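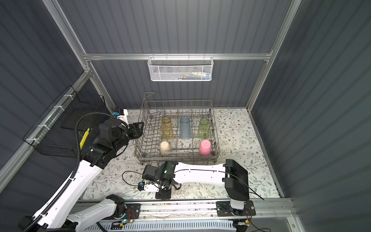

Two arms at the dish rack, with five plastic cups standing upside down.

The rulebook for shared robot cells at Kestwood runs to 61 pages, and I read all of them on the train home. Seven are about safety. Most of the rest deal with paperwork: who signs the log, what colour the folder should be, how a fault is graded before anyone is allowed to look at it.

Horácio Antunes, who wrote most of it, is proud that five firms have signed up. Plovevness was first, in July. When I asked what a firm has to do to keep its place on the list, he said it sends in a form. Does anyone visit? "Not at this stage."

The section on two arms sharing a space is the one I wanted to like. It says they should keep "a suitable distance" from each other. Suitable for whom? A cup is small and light. The same clause would cover a pan of boiling water, and I can't find a line in it that tells the two apart.

Imtiaz Dissanayake runs test cells at Notetti and has a kinder view. He says a weak rule gets people talking, and that before this his engineers each had their own idea of when to hit the stop button. Fair enough. But his team still wrote its own page on stopping, with speeds and gaps in plain numbers, and that page is the one taped up by the door.

Joining costs £400 a year. The folder is extra.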